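2023-12-14

# Workshop tips: tuning Nilow for bench and kitchen jobs

Notes for anyone running the Nilow control stack on small grippers at home or in the shop. They assume version 2 of the planner and a working calibration.

## Perception

- Pale objects on a pale table give poor depth edges. Lower the exposure until the contact shadow under the object is clearly darker than the table, then segment again.
- Mask the gripper fingers once, with the jaws open, and save the mask with the calibration. Redo it after changing fingertips.
- Wipe the lens cover before blaming the model. A grease smear from the kitchen looks like a soft edge to the detector.

## Planning

- Set the approach height to 200 mm for anything with a pole, handle or spout. The default clears a mug and little else.
- Add cords as keep-out volumes by hand. The Goh segmenter drops thin lines when they match the table, and the planner will then route straight through them.
- Keep the replanning timeout at 2000 ms. Shorter values make the arm stop and start near cluttered corners.
- Store one scene file per surface. Mixing the sink and the workbench in one file caused most of our false collisions in November.

## Control

- Limit closing force to 8 N on hollow plastic housings. Raise it only if the slip monitor trips.
- Filter the wrist force signal before the contact check — the raw signal triggers on motor noise.
- Log joint targets and measured positions in the same file. Fisness can plot both, but only if the timestamps share a clock.

## Labeling sockets and buttons

Label the body of a power strip first, then the socket openings as a group, then each button. A lit button and an unlit one get the same class, with the light stored as an attribute. Give any upright pole its own label so that the grasp sampler doesn't widen the body box to include it. 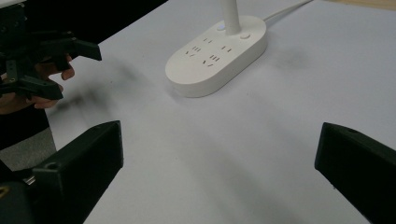
*White power strip on a white tabletop. Label the pole and the cord separately from the body.*

Export the labels in the Grurncombe format and check the button boxes at full zoom. Boxes drawn at reduced size tend to shift toward the rim.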